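Search reports
Enter keyword

November 14, 2021
By Mykhailiuk, reserve accounts

Progress report to the Handau Fund: allocated silver holding, second period

1. Position

The holding at the Pemurska vault stands at 3,089 ounces of fine silver, against 2,769 ounces at the close of the first period. All of it is in 100-ounce bars except for the smaller pieces carried over from the old pooled account. Bar numbers were matched to the vault list before payment was released. Two entries on the list had digits transposed and were corrected by the vault on the same day.

No gold was bought. The grant terms allow it, but the premium quoted by Flenine on small gold bars was above the limit set in the purchase policy, and the order was left unplaced.

2. Purchases

Buying was done in equal monthly amounts as agreed, with no attempt to time the market. The November purchase has settled and is included in the figure above. Spreads widened during the period and then narrowed again. The effect on average cost is shown in the ledger, which also separates metal cost from dealer margin and delivery.

One delivery was late. Flenine credited the storage charge for the days affected.

3. Storage and insurance

The move from pooled to allocated storage is complete. Title to each bar is now recorded in the name of the reserve account, and the vault may not lend or pledge the metal. The annual fee is higher than under the old arrangement and is charged on the average value held.

Insurance cover has been renewed on the same terms. The insurer asked for a copy of the revised access procedure, and this has been sent. Cover in transit ends when the vault signs for the delivery.

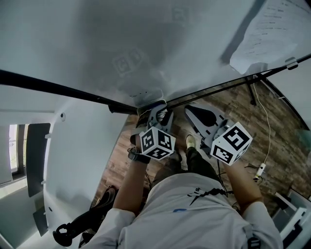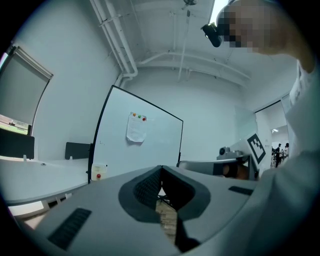
4. Liquidity

The fund asked how quickly the holding could be turned into cash. Flenine will quote a buy-back price during trading hours and pay after the bars are released. Bars that stay within the vault do not need to be assayed again. Those taken out and returned do, at the seller's expense. We therefore propose to make no physical withdrawals during the grant term.

A small test sale is planned for the next period to check the paperwork. The proceeds will be put back into silver at the following monthly purchase.

5. Matters outstanding

The vault's independent audit certificate has not yet been received. It is due within 90 days of the period end and will be forwarded on receipt. The VAT treatment of the older pieces is still with our accountants. Until they reply, these pieces are carried in the ledger at cost.

Approval is requested for the test sale and for the higher storage fee. The next monthly order will be placed on the present terms unless the fund instructs otherwise.

0 comments
Shares: 3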